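Mutitz Shared Kitchen – Minutes of the Members' Meeting
February 2026
Place: the long room at Acuña
Chair: Graciela Escobar
Minutes: Fitriani Sitompul
Present: 15 members. Two members sent their apologies.

1. Opening and last minutes

Graciela opened the meeting and read the minutes from December. One correction was asked for: the shelf which was repaired is the one beside the sink, and the one by the door is still loose. With this change the minutes were accepted.

2. Bowls and plates

The members talked for a long time about the bowls. At the moment we have several kinds, and they do not stack together well. When somebody puts a wide one on a narrow one, the pile leans and the cupboard door does not close. Last winter we lost 8 bowls in this way.

Graciela had asked for a price from Wululport for a set of small bowls without a foot. The price is 780 for the whole order, with delivery included. One member thought this is too much for bowls and proposed to look at second-hand ones first. Another member answered that second-hand bowls are the reason why we have the problem now.

There was also a question if a bowl without a foot stands well on a cloth. Some members find that it rocks when you put a spoon in it. Fitriani has used one at home for soup and did not have trouble, but she agreed that for small children it may be different.

Decision: we order one trial bowl first and use it until the next meeting. The full order waits. In favour 11, against 2, and two members did not vote.

3. Tablecloths

The light cloths were discussed after the bowls, as they are used on the same tables. It was said that marks stay in them after washing, mostly from tea and from sauce. Washing at a higher temperature was tried with one cloth and it became shorter, so it does not cover the table any more.

Tikport sells a darker cloth, but the members did not like the idea very much. The room has little daylight and a dark table would make it heavier. It was agreed to keep the light cloths for the ordinary meals and to buy one new cloth for the days when we have guests. The old ones shall be soaked overnight before the wash, not only rinsed.

It was also asked that the person who lays the table pulls the cloth flat to the back and to the sides. When it lies in folds, crumbs collect there and things do not stand straight. This is a small matter, but it was mentioned by three different members.

The small bowl on the cloth, with specks and some light brownish stains in the cloth and the back edge in folds:
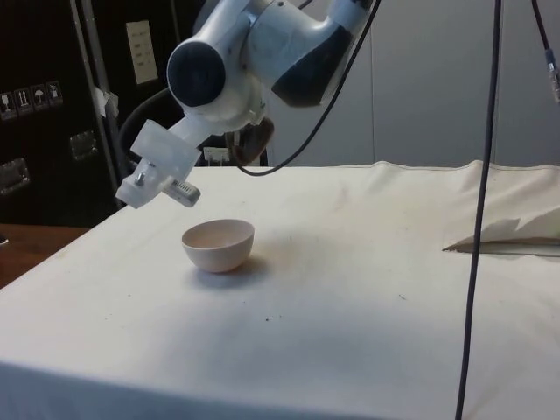
4. Cupboard labels

The labels inside the cupboards are coming off. Fitriani will write new ones, this time with a thicker pen. The members asked that the label for cups and the label for glasses be placed on different shelves, as people mix them at present. Graciela reminded everybody that the top shelf is for things we use seldom – the fish pan, the big colander and the cake tins.

5. Money

The kitchen box had 57 in it on the day of the meeting. The trial bowl can be paid from this. The guest cloth will be paid from the general account, and Graciela will keep the receipt.

6. Other matters

The tea towels should go home with a different person each week. A list will hang on the inside of the door.

One member asked if the window over the sink can be opened again. The handle is stiff, and Graciela will try it with a little oil.

The date of the next meeting will be sent by post and also put on the board. Members who want to add a point should give it to Fitriani before then, in writing if possible.

The meeting was closed by the chair.

Minutes written by Fitriani Sitompul
Read and approved by Graciela Escobar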